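Budget for the table, then the arm

Most purchase requests for a first robot arm have one line on them. It gives the price of the arm, with maybe a few dollars for shipping. I think that line should be the last one filled in.

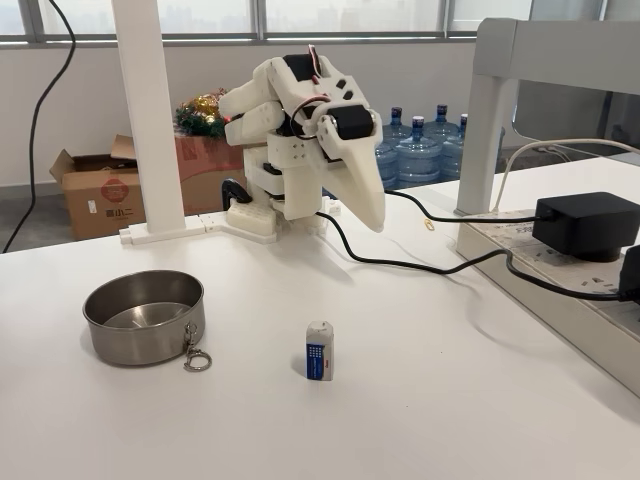
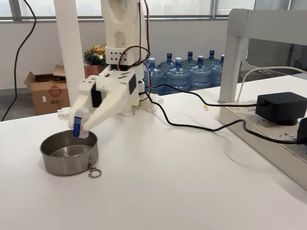
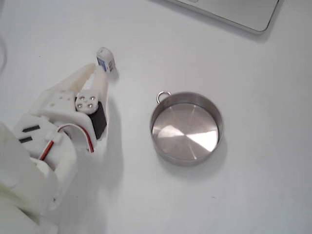 White 3D-printed hardware, a steel container and one small object to handle.

4 min read

Printed arms have changed who gets to buy a robot. A small shop or a school can now get one on the same kind of form it uses for office chairs. I'm in favor of that. My complaint is with the planning, which hasn't caught up.

At Sirngate we approved our first printed arm on a Thursday and spent the next 14 weeks approving everything else. The extra items came to $682. No single one was large. There were power adapters, a power strip, spare servos, cables, screws, a stand, and filament to reprint the parts we cracked. Each one went through as a separate request, and each request held up the work.

The money was easy to absorb. The waiting was harder, and it never showed up in any report.

My view is that spare servos belong in the original order. If a hand has two and you own two, you have no hand the day one of them quits. I would buy four extra and cut something else to pay for them. Kurup, the supplier we use now, will put spares on the same quote if you ask. Clestia would not, and we stopped ordering there.

Next, decide what the arm will pick up before you choose the arm. Ours was going to move small things into a bowl. For that job a simple gripper with two fingers is enough, and a bowl and an eraser make a perfectly good test. We nearly paid for a longer reach and a heavier payload that the job never called for. Nindeo's sales sheet made both sound necessary.

People will say that a cheap arm is a false saving, and that one factory-built unit costs less over its life than a printed one with a drawer of spares. In a plant running three shifts, I agree. For a team that is still learning what it wants, I don't. A part you can reprint overnight lets you make mistakes at a price you can stand.

Set aside hours as well. Our plan had none for assembly and calibration, and we used 100 before the arm did anything useful. If your form has no box for staff time, write it in the margin. Then go back up and fill in the price of the arm.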